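Ticket 2846
Subject: Heating comes on by itself at 4 in the morning
Product: Manninen room thermostat, with the Brirkell wireless receiver
Site: Unthorpe, upstairs flat
Priority: Low (set by you), High (set by me, set back to Low by you)
Status: Open

Original report

The boiler fires up at 4 a.m. and runs for 30 minutes, then stops. It has done this every night since the clocks changed. The schedule on the thermostat shows nothing before half past six. I have looked at it so often that I could recite it, and it isn't much of a poem.

The display says "Holiday" while this is going on. I am not on holiday. I am standing in the hallway in a dressing gown.

Reply from Prurka Support

Thank you for contacting Prurka. Please check that the heating has not been scheduled to come on at 4 a.m.

Customer update

It hasn't. See above, second sentence onwards.

I have also done the following, to save us both a round of letters:

Changed the batteries in the thermostat. No difference.
Turned the receiver off at the wall, counted to 20, turned it on again. No difference, though the green light came back looking refreshed.
Set the clock by hand. It kept the right time all day and was still right at 4 a.m., when the boiler came on.
Deleted every slot in the schedule and slept under two duvets. Boiler came on.

That last one seems to me the interesting result. With no schedule at all, something is still asking for heat, and it isn't me.

Reply from Prurka Support

Thank you for your patience. Could you confirm whether frost protection is switched on? If the room falls below the frost setting, the boiler will run to protect your pipes.

Customer update

Frost protection is on and set to five degrees. The hallway was at sixteen when I went to look. I would like to think my pipes are hardier than that.

I turned it off anyway. Boiler came on at 4, ran its half hour, went off. I now wake up just before it does, like a farmer.

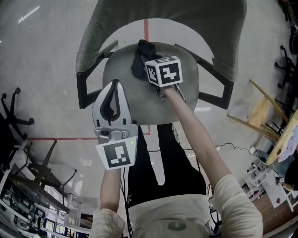
I then tried moving the thermostat itself. The booklet says to keep it out of draughts and away from lamps, so I took it off the hallway wall and stood it on the bookcase in the back room for a night. Same again. I also took the batteries out altogether and left it in a drawer. With the thermostat in pieces and the display blank, the boiler still came on at 4 a.m.

So the thermostat is cleared, I'd say. Whatever is giving the orders is in the receiver, or is talking to the receiver from somewhere else.

Reply from Prurka Support

Thank you for this detail. We have passed your ticket to the second line team. In the meantime, please replace the batteries in your thermostat.

Customer update

They're in a drawer. I have replaced them in spirit.

Reply from Prurka Support (second line)

Hello, sorry for the runaround. The Brirkell receiver keeps its own small memory, separate from the thermostat, so that it can carry on if the signal is lost. If it was paired with an older thermostat in the past, it may be holding that one's settings as well. Clearing the schedule on the new thermostat doesn't touch them.

To wipe it, hold down the pairing button until the light goes from green to red and then off. Most people let go at red. Please keep holding. Then pair the thermostat again in the usual way.

Customer update

There was an older thermostat. It was beige and went out with the previous tenant's carpet, and I see it has been running the place ever since.

I held the button past red, which took some nerve. The light went off, stayed off long enough for me to start composing another ticket, and then came back green. Paired first time. Schedule put back as it was, frost protection on again.

First night: nothing at 4 a.m. I know because I was awake.

Second night: nothing, and I slept until the proper half past six slot. Please leave this open for another week. I'd also suggest adding "keep holding" to page one of the booklet — there's room under the picture of the smiling family.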